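December 27, 2020

Bench notes, Rutden workshop. Subject: cap torque drift and slow leaks on the Waaka rinse-aid samples.

Started from the returns sheet. Of 177 bottles stored on their sides at Ornaven, 11 came back with residue under the cap. All from the same closure lot. Upright stock from that lot is clean so far.

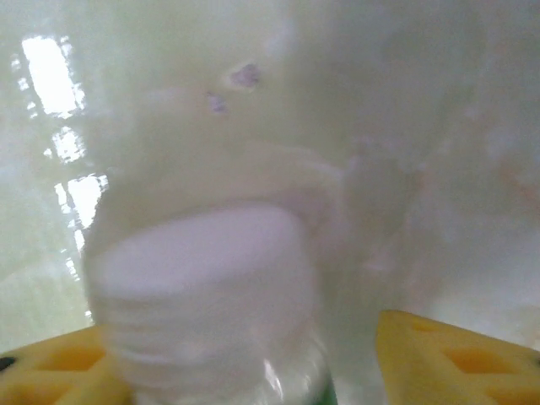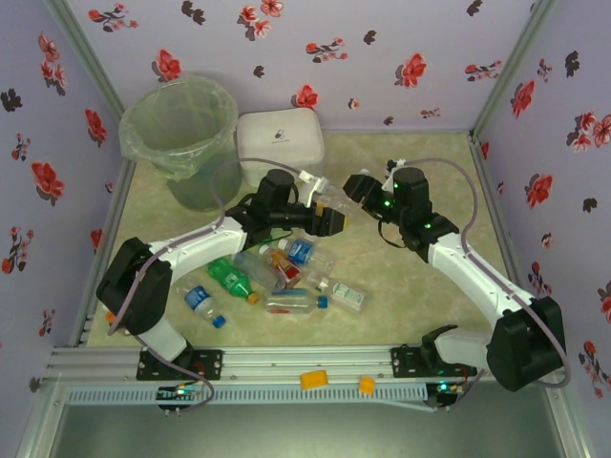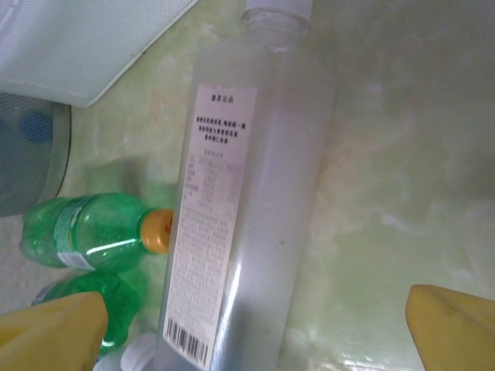 White screw cap in the first, glass bottle and green bottle lying down in the third.

Method as before. Fill to the shoulder with dyed water, cap by hand to finger-tight, then set with the torque driver. Lay on blotting paper, label side up, and check at the end of the shift and again next morning. Weigh before and after on the small balance – the big one drifts when the heater cycles.

Results, lot A closures:
- set immediately after filling: no stain, no weight change
- set, left 30 minutes, torque rechecked: removal torque down on every piece, worst with the foam liner
- re-tightened after the wait: no stain overnight

Lot B behaves the same with the foam liner but holds with the solid one. I take this as liner creep and not a thread problem. Thread gauge passes on both lots. Neck finish on the glass looks fine under the loupe, one small chip on a reject that was already marked.

Open points:
1. Clirneck changed the liner supplier in December and did not send a new data sheet. Need thickness and recovery figures.
2. The rinse-aid wets the liner better than dyed water does. Repeat with product before drawing anything from the weights.
3. Temperature. Ornaven store is unheated and our bench is not. Put a set in the cold cupboard overnight.

Ordered 800 solid liners to cover the rest of the lot. If the cold set leaks, swap them in and rerun the whole sheet, including the upright controls.

Torque driver is due for calibration – read low against the dead weight this morning, correction written inside the lid.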